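Visit Report: Hamann Studios, Prirow
Members' Study Visit, April

Purpose of the visit

The Association's spring study visit took 24 members to Hamann Studios in Prirow, where a large share of the region's entertainment portraits, music videos and televised interviews are now produced. Members had asked for a closer look at how a celebrity cover story is put together, from the first call to a publicist to the printed page. The visit also allowed the Association to discuss access, approval of quotes and the handling of private matters in interviews with people who deal with these questions daily.

This report is for members who could not attend. It follows the order of the day.

Arrival and welcome

The group gathered in the reception hall at 9:30 a.m. Coffee was served beneath a wall of framed magazine covers, many of them shot in the building during its early years. Several members found their own bylines there.

Maximiliano Valcárcel, who directs the studios, welcomed the group and gave a short history of the site. The main building was put up as a dance hall. It stood closed for a long period before being bought by the Hamann family, who first rented it to wedding photographers and later to record companies. The first magazine client was Fanton, the monthly for music and film readers, and it remains the largest. Mr. Valcárcel noted that the old dance floor is still in place under the gray paint of Studio One, and that dancers who come in to rehearse tend to notice it before they are told.

He asked members not to record in the corridors, as two artists were in the building that day under contract terms that keep their appearance private until release. The Association is pleased to report that this was respected by all.

The portrait floor

Studio One covers 800 square meters and is used mostly for cover shoots. On the morning of our visit, the crew was setting lights for a couple, both of them singers, who were due after lunch. The stand-ins took their places on a low bench while the photographer's assistant checked the fall of light on each face.

Joint portraits are harder to arrange than members may suppose. The two parties often have separate managers, separate stylists and, in some cases, separate views on how much of their home life should appear in the story. Studio staff now ask for a written note from both sides before the day. The note covers seating order, physical contact, the use of wedding rings in close shots and any subject the interviewer should leave alone. Mr. Valcárcel showed the group a blank copy of the form. It is two pages long and plainly worded, and the Association has asked for permission to circulate it.

Members were interested to learn that the interview is usually held before the photographs. The reverse order was common for years. According to the crew, subjects who have already been photographed for several hours give shorter answers and look at the clock. A member from the northern branch questioned this, saying that in her experience a long shoot makes people less guarded. Both views were heard with interest, and no agreement was reached.

The wardrobe rooms are on the same floor. Clothes arrive on loan and must be returned in the condition in which they came, and each piece is checked against a list at the door. A torn hem on a borrowed gown can delay a return by a week and sour relations with a fashion house for much longer.

The Fanton editorial session

After a short break, the group moved to the upstairs meeting room for a session led by Toàn Dương, features editor at Fanton. Mr. Dương took members through the making of a single cover story, using a profile of a touring vocalist from an earlier issue.

He began with the headline. Readers, he said, remember one sentence from an interview, and it is the editor's duty to see that the sentence on the cover is the one the artist would recognize as having said. He was frank about the pull of a strong quote on marriage, illness or money. A line about a spouse will travel to dozens of other outlets within hours, usually without the paragraph around it. Fanton's practice is to print the full question above any quote of this kind, which makes it more difficult for others to lift the answer on its own.

Members raised the matter of quote approval. Mr. Dương said that the magazine does not send copy to publicists. It will read back direct quotes over the telephone when a subject has spoken in a second language or on a medical subject. He accepted that smaller publications are in a weaker position to refuse, and he suggested that the Association might publish a common statement that its members could point to. The board will take this up at its next meeting.

There was a useful exchange on follow-up stories, which repeat another outlet's interview in short form. Mr. Dương did not object to the practice as such. He asked only that the first publication be named in the opening lines and that the quote be left whole. Several members who write for daily sites said that they had been given very little guidance on this point by their own editors.

Lunch

Lunch was served in the canteen at 12:45 p.m. The soup was good. The vegetarian option ran out before the last table was served, and the kitchen kindly prepared omelets. Members with dietary needs are reminded to state them on the registration form, as numbers are passed to the host in advance.

Finska Hall

The afternoon began with a walk across the yard to Finska Hall, the performance space used for filmed concerts and for interviews with a live audience. The hall seats 409. Its acoustics were redone by the present owners, and the difference between the front stalls and the rear rows is now slight, as members were able to hear for themselves when a pianist played from the stage.

The house manager explained how audiences are invited to recordings. Fan clubs receive the first block of tickets, the local public the second. Telephones are placed in sealed pouches at the door and returned on the way out. She reported few complaints, though parents of younger fans sometimes ask for an exception, and a telephone at the front desk is kept free for them.

A question was asked about paid seat-fillers. The hall does not use them for music. For talk recordings it occasionally does, when bad weather keeps ticket holders at home, and these guests are told in advance not to put questions to the artist.

The print archive

The final stop was the archive in the basement, which holds 2,000 signed prints along with contact sheets, call sheets and correspondence. The collection is open to accredited writers by appointment. Prints may be viewed but not copied without the consent of both the photographer and the subject, or of the subject's estate.

Members spent longer here than planned. Of particular interest were the contact sheets with the editors' grease-pencil marks still on them – crosses through closed eyes, a circle around the one image that went to press. One folder held letters from performers asking that a certain picture never be used again. The archive has honored those requests, and the letters themselves are shown without names.

The group returned to the reception hall at 4:15 p.m., and the formal program closed with a vote of thanks to the hosts.
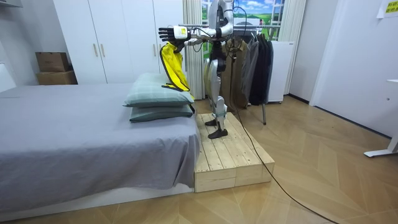
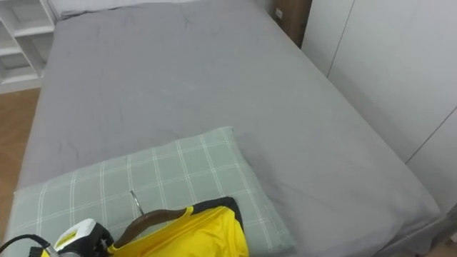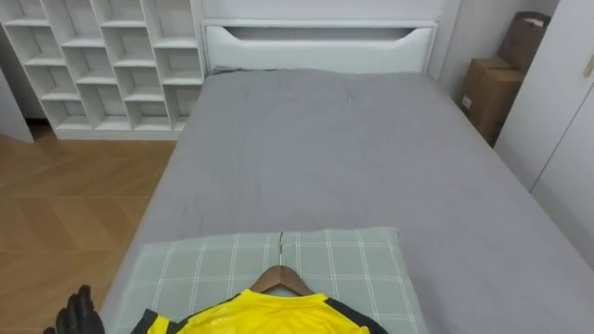 Points for members

The Association's office holds a small supply of the Hamann Studios visitor booklet. Copies may be requested by mail while they last.

Applications to use the print archive should be made to the studios directly. Applicants will need a current membership card and a letter from a commissioning editor. Freelance members without a commission may ask the Association for a letter of support, allowing two weeks for a reply.

Writers attending recordings at Finska Hall are asked to use the yard entrance. The street entrance is for the audience.

Travel claims for the visit should reach the office by the end of the month, with receipts attached. Claims for parking in Prirow will be met in full. Members who shared a car should submit one claim only, in the name of the driver.

Thanks

The Association thanks Maximiliano Valcárcel and the staff of Hamann Studios for a generous and well-run day, and Toàn Dương for giving up a morning in the week his issue went to press. Suggestions for the fall study visit may be sent to the office in writing.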